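Filed under: Notebook > Shared Kitchen

June 18, 2020

Kitchen, Rorthorpe side. Worked on the dish routine again. Rule from January still stands – scrape first, then straight to the dishwasher, nothing left in the sink overnight. Everaldo Paiva wants the same order used in the Alemneh kitchen so people can switch between the two.
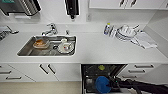 Sink and dishwasher, door open. Plate with food still on it at left, plate and cup at right.

Scraping is the slow step. Cups go on the top rack, plates below, all facing the same way. Long program takes 57 minutes.

To do: order detergent from Jamham, 5 boxes. Relabel the drawers. Ask Everaldo about a second scraper.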